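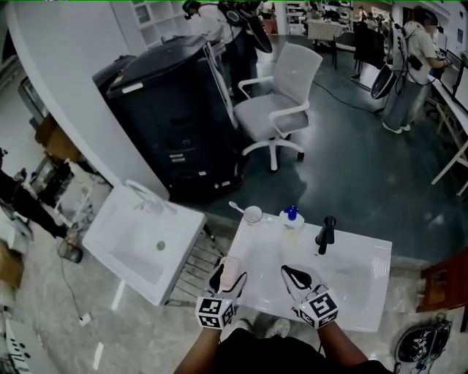
**To:** members list
**Date:** 16 May 2020
**Subject:** Re: Gear ratio rule for the September round at Destthorpe

> Can the technical group confirm whether the 64 pitch spur is still mandatory for the stock class? The Flindach round ran it as open and I've already bought two sets. Also, what is the minimum weight this year? The sheet says 429 g in one place and "as per last season" in another.

The 64 pitch requirement stands for stock touring. Flindach ran under its own supplementary regs, which don't carry over to the series. Pinion size is free, so your second set can be used in modified.

Minimum weight is 429 g for the small-scale pan cars only, measured ready to race with transponder and body fitted. The "as per last season" line belongs to the touring class and was pasted against the wrong heading. A corrected sheet will go up with the entry form.

Other changes for Destthorpe, where they differ from Culach:

1. Qualifying is 7 minutes, timed from the individual start tone. A car still on its lap at the end of that time may finish it.
2. Tyre additive is applied in the pit area only, with warmers set no higher than 40 degrees. Scrutineering will check with a probe — please leave a warmer plugged in until it's been read.
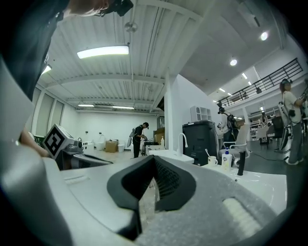

3. Marshals take the post matching their car number straight after their own heat. A missed turn costs your best qualifying run.
4. The Gillies timing loop replaces the old one at the end of the straight. Personal transponders need to be mounted flat and clear of carbon fibre. Last season's hire units will still read.

Batteries are charged in a sack, colour doesn't matter. Hard case packs only.

Replies to the list please, and trim the quoted text.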